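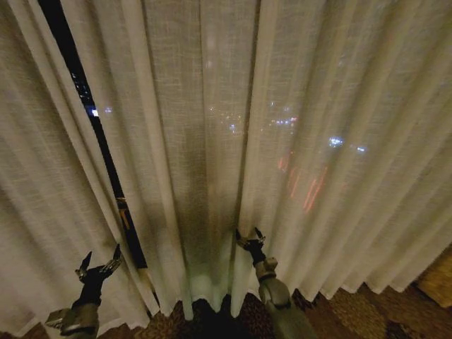

Page last changed: 2/18/24

Curtain task: questions people keep asking

Why curtains?
Theerawat Petchrat, who set up the task at Bernine, wanted something every household has and no engineer respects. Cloth folds, swings and hides its own edge. A sheer one is worse, as the arms' cameras see the fabric and the street behind it at the same time.

Is the robot doing this by itself?
Not while we're collecting. A person holds a pair of hand controllers and the two arms copy what the person does. The robot gets the credit and the person gets the sore shoulders.

How many goes does it need?
The Siriwardena set stands at 468 accepted runs out of 1293 tries. The rest were dropped for reasons you'll find in the log, where "operator sneezed" appears more often than I'd like.

What counts as a good run?
Start with the grippers open. Pinch one fold near the edge of the panel, draw it across at an even pace, let go, back away. If you miss the pinch, have another go and keep recording. A tidy recovery is worth having – a long sulk in mid-air is not.
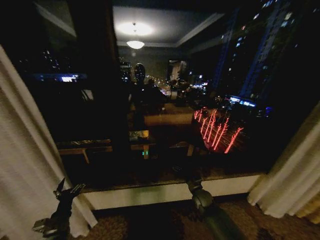 The limit is 60 seconds a run, and most people need far less once they stop trying to be elegant. Elegance shows up in the data as dithering.

Does it matter whether it's day or night?
Very much. By day the glass is simply a window. After dark, with the lights on, it's half mirror, and the robot gets a view of itself, the ceiling light and the furniture laid over the town. We want both kinds. Please don't switch the lights off to make life easier.

Can I move the arms by hand instead?
Yes, on the Gudside rig. Put it in free mode, take hold above the wrist and lead it through. Keep your own hands out of the cameras' way, or the robot will learn that curtains come with thumbs.

Will it pull the rail down?
There's a force limit. There's also a stop button, and you should know where it is before you need it.

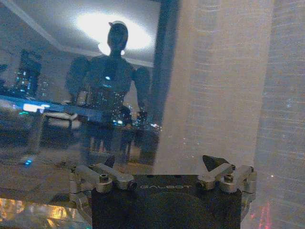 Stevisau, July

Do both arms have to move?
Only if the panels call for it. Park the idle one open and low, clear of the hem.

Where do I send a run I'm unsure about?
Mark it "check" and leave it in the shared folder. Theerawat goes through them in batches and writes back, usually in one word.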